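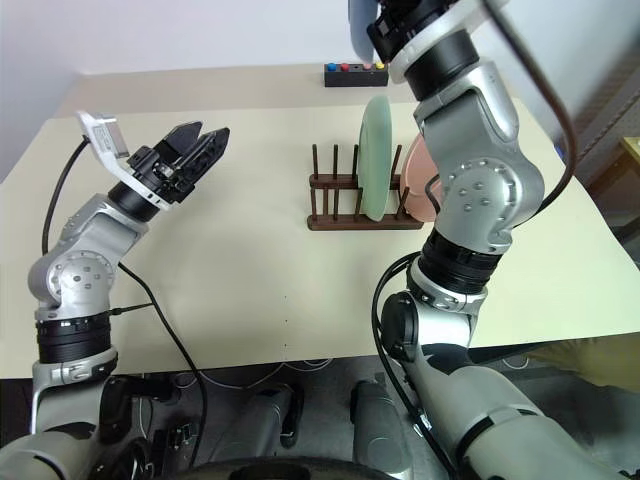
Racking plates with two arms: tips from the back bench

Start with the rack, and forget the code for an evening. Ours has upright pegs on two rails and was made for people, who don't mind nudging a plate until it drops in. An arm minds. Write down the gap between pegs before you teach a single pose.

Use plates in different colors. Ours are green, pink and blue, so when Inès yells "the pink one!" from across the shop, everybody knows which plate to mourn.

Close the fingers slowly. We run the last bit of the grip at 5 percent speed. King-fai thinks this is cowardly. King-fai has also bought the most plates.

Tie the cables at the joints and leave slack at the wrist. Then swing each arm through its whole reach with the gripper empty and watch where the loops go. Do this again after anyone has "tidied up."

Let one arm steady the rack. A light rack slides, and tape leaves gunk on the table cover. Teach the hold first, save it, and build everything else on top of it.
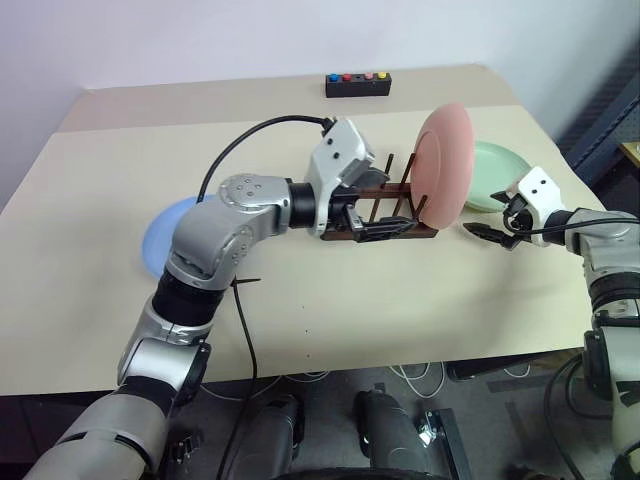 Left arm on the rack, right gripper open, pink plate upright.

Keep the button box at the back of the table, past the rack, where a sleeve won't find it. If you pull a button out, put a label by the hole. We've had a Florna jar of spare buttons since September and still argue over what goes where.

Save your poses under names a tired person can read. "rack_hold_3" is fine. "final_final_Tormod" is how we lost an evening.

Wash the plates by hand afterward. Sylvain asks every time whether the arms do that too. They don't.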